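3.2 Why nesting bowls

I came to nesting bowls by accident. Kwok-wai Shek and I had spent most of January arguing over whether people judge a bowl's size by its rim or by its wall, and we kept running out of crockery that differed in size and nothing else. Then Ching-wen Kan brought in a colored set from her own kitchen and we stopped arguing (for a week, anyway!).

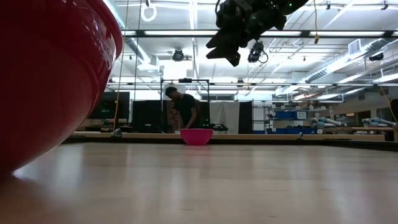
Size is a slippery thing in a kitchen. Ask someone to put away the dishes and they'll reach for whatever looks biggest, and what looks biggest depends an awful lot on where they happen to be standing. Get down at table height, with the big red bowl right up close and the little pink one over toward the far side, and the pink one looks like something from a dollhouse. I love this effect, and it gave us plenty of grief in the first 7 sessions, when we scored "largest first" without writing down the viewpoint. We dropped those sessions and kept the 40 that came after.

Color helps more than I expected. In our notes people hardly ever say "the medium one"; they say "the orange one," and then they're stuck if two bowls are close in shade. A partly built stack is the most useful stage to look at (Figure 3), as the rims show which bowls have gone in and you can ask what should come next. Kwok-wai still thinks rims do all the work here. I'm not so sure, and I come back to it in Section 4.

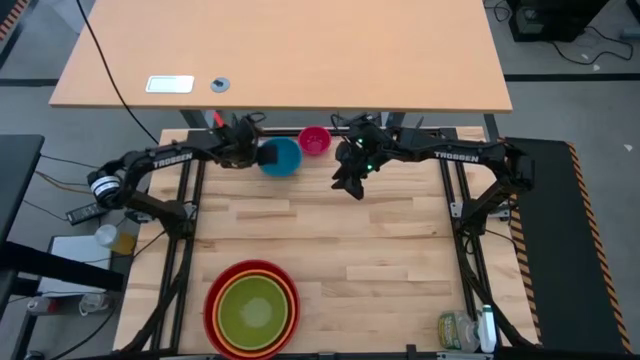
Figure 3. Partly nested set: red, orange and lime-green bowls stacked, teal and pink bowls still separate.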